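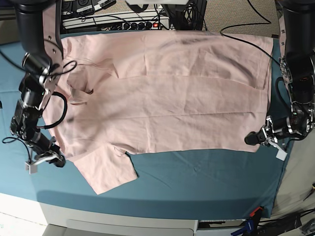 Workshop log / Textiles bench / Monday

Pink shirt day. I got the pale pink short-sleeve laid out sideways on the teal cover, collar to the left and hem to the right, and wow does that fabric hold a crease. There's a long one straight across the middle that I suspect comes from however it was folded in the Dronditero bin (mental note: hang these up, or at least stop stacking 12 deep).

The collar is the fussy bit, same as ever. It bunches up at the neckline and one flap wants to stand proud of everything else, so I'd like to get that part flat first and only then worry about the body. Sleeves second. If a sleeve is left dangling toward the front of the table it drags on the rest, at least that's my theory, and I'll try tucking both in before the first fold next time.

I do love the teal cover for this! Pale stuff shows up so well on it, and it grips a little. The old Plomton sheet was slippery and everything crept toward the back.

Still to do:
- wash 4 more shirts from the Hikix bag, no softener
- try the 2-fold version against the long one in the Dzene notes
- find the steamer, last seen in July
- trim the cover, it's too long on the window side

Kettle's on, back at 4.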